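Scratched gloss plastic: polish, fill or leave it?
3 min read
14 comments · 6 shares

stundach_9
December 12, 2020
I have a dark grey gloss plastic housing with a lot of surface scratching. Mostly fine white marks, denser toward one side, with a few long curved ones above. I can feel the long ones with a fingernail but not the rest. I don't know the polymer. The maker's sheet only says "moulded body, wipe clean".
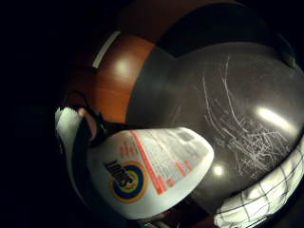 I have wet-and-dry paper from 600 grit up, a tub of Tornholm plastic polish and a foam pad for the drill. Is it worth sanding first, or should I go straight to polish? I would prefer not to end up with a dull patch in the middle of a shiny panel.

kidud_bench
Identify the plastic before you touch it. ABS and acrylic both sand and polish well. Polypropylene does neither; it goes furry and stays that way. Look inside the moulding for a recycling mark. If there isn't one, shave a sliver from a hidden edge and drop it in water with a bit of dish soap. Polypropylene floats, solid ABS and acrylic sink.

Kong
Agree on the float test. Disagree that 600 belongs anywhere near this. It leaves scratches deeper than most of the ones you have now, and you then spend the evening removing your own work. Start at 1500 on the long ones only, then 2000, then 3000, then polish. The fine marks should go with polish alone.

kidud_bench
1500 won't shift anything you can catch with a nail. You will round over the area around it and the groove will still be there. I'd use 800 wet, with a block, and step up properly.

Kong
On a flat panel, yes. On a curved one a hard block cuts a flat spot, and gloss dark grey shows every flat spot under a lamp. Use a soft foam interface pad.

stundach_9
Floated a sliver and it sank, so I'll assume ABS. The panel curves in both directions. I tried the polish by hand on a corner at the back and the colour of the cloth changed to grey, so it is cutting something.

tallow3651
Keep the drill slow. ABS softens at a fairly low temperature and a dry foam pad at full speed will smear it. Light pressure, keep moving, wipe often. Mark the long scratches first so you can tell them from the fine ones once the surface is hazy.

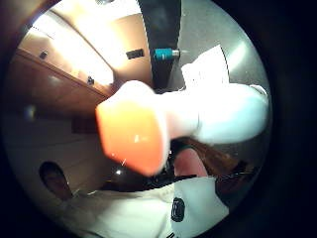
Wipe off any marks with isopropyl on a cloth and let it flash off before the next grit. Don't use acetone — it dissolves ABS. Clean the pad between stages as well. One stray coarse grain will put you back to the start.

Kong
Seconding the acetone warning. I would also stop short of perfect. Each pass removes material, and if the colour is a painted layer over a lighter base you will go through it at the edges first.

kidud_bench
Grey on the cloth doesn't settle that, by the way. Paint would do the same. Check the back of the moulding. If it is the same grey all the way through, carry on.

stundach_9
Same grey on the inside face and in the shaved edge. I'll do the long ones at 1500 on foam and drop to 800 only if they don't move. Will report back.

tallow3651
Take a photo with the lamp at a low angle before and after. Overhead light hides half of it.

Related threads
Tornholm polish separating in the tub
Foam or wool pads for small curved parts
Float test for mixed plastics: results so far (11 replies)
Removing haze after 3000 grit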